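4.3 多指手与平行夹爪在织物拾取中的比较

兹比格涅夫项目组译稿 7月7日 作者:Danuta Walczak

本网站使用Cookie以改善阅读体验。继续浏览即表示同意。

多指灵巧手在家务任务中优于平行夹爪,这一说法在近年文献中反复出现,但支持它的数据往往来自刚性物体。杯子、瓶子和工具手柄的结果能否推广到一件揉皱的衣服,我们持保留态度。本节报告在Clavurdale卧室场景中的对照试验:机器人从床面拾取织物,再送往洗衣设备。被比较的末端执行器有两种,一种是Rowbotham多指手,另一种是Lallness平行夹爪,两者使用同一套Trivdale控制器,底层增益不作改动。

选择床面是有意为之。桌面试验中,夹爪可以借助硬质支撑把织物挤入指间;床垫会下陷,床罩本身也有褶皱,手指压下去时很难区分接触到的是目标织物还是下面那一层。此前有报告把“手指闭合且力矩超过阈值”记为抓取成功,我们认为这个判据过宽。夹住床罩同样能触发阈值,而且在力矩曲线上与正常抓取几乎没有差别。

试验共4组,每组末端执行器、相机配置各不相同,其余条件保持一致。合计1130次尝试,其中因线缆干涉或通信中断而作废的尝试单独列出,不计入成功率的分母。作废比例本身也值得关注:多指手的布线较复杂,停机检查的次数明显多于夹爪,而这部分时间在多数论文里看不到。

相机配置方面,我们同时记录了固定视角与头部视角。头部视角常被认为更适合操作任务,理由是它离手更近。我们对此有疑问。手掌一旦压到织物上,最需要观察的接触区域恰好容易被手掌和手指遮住;固定视角看得到手臂的整体姿态,却分辨不出指尖下面究竟夹了几层布。两种视角都不能单独回答“抓到了什么”。

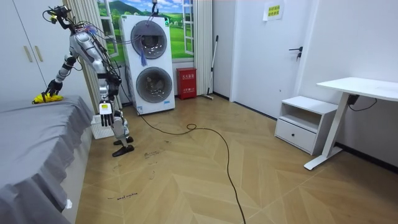
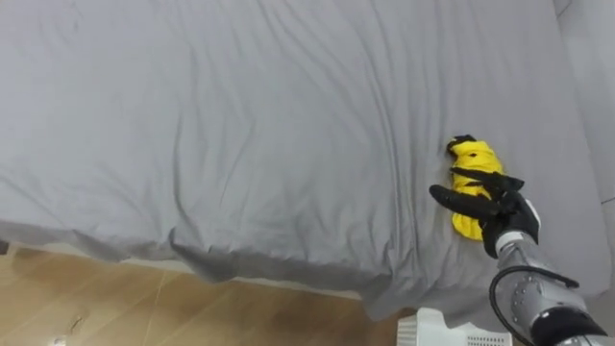
图3 多指手与床面黄色织物接触时的两个视角。先为固定视角,后为头部视角。

Zuzanna Kalinowski在审阅初稿时提出异议,认为我们对多指手过于苛刻。按她的看法,多指手的优势本来就不在首次闭合,而在闭合之后的调整,手指可以逐根松开再重新收拢,平行夹爪只能整体张开、从头再来。她还指出,统一控制器增益看似公平,其实偏向自由度较少的一方,建议为两种末端执行器分别整定后再作比较。

第二点我们接受,并在5月补做了一轮分别整定的试验。多指手的成功率有所提高,但提高主要出现在织物已成团、高出床面的情形;织物平摊时,两者的差距没有超出组间波动。至于第一点,逐指调整在原理上成立,可我们的控制器日志中很少出现真正有效的重新收拢。多数所谓调整只是手指在原位反复加力,最后仍以整体松开告终。这究竟是硬件的限制还是策略的限制,现有数据不足以判断。

另需说明学习策略的训练量。多指手策略使用了3000条遥操作示范,夹爪策略使用同样数量。示范数量相等并不意味着信息量相等,操作者控制多根手指时动作更慢,犹豫也更多,这些犹豫会一并进入训练数据。我们试过剔除停顿较长的片段,结果在各组之间并不一致,因此正文只报告未剔除的版本。

基于以上情况,我们不主张在床面拾取任务中默认选用多指手。若后续工作要得出相反的结论,至少应当同时给出误夹床罩的次数、作废尝试的次数,以及成功判据的具体定义。下一节讨论织物送入滚筒时的释放问题,那里的失败方式与拾取阶段不同,需要另设判据。

分享 4 评论 3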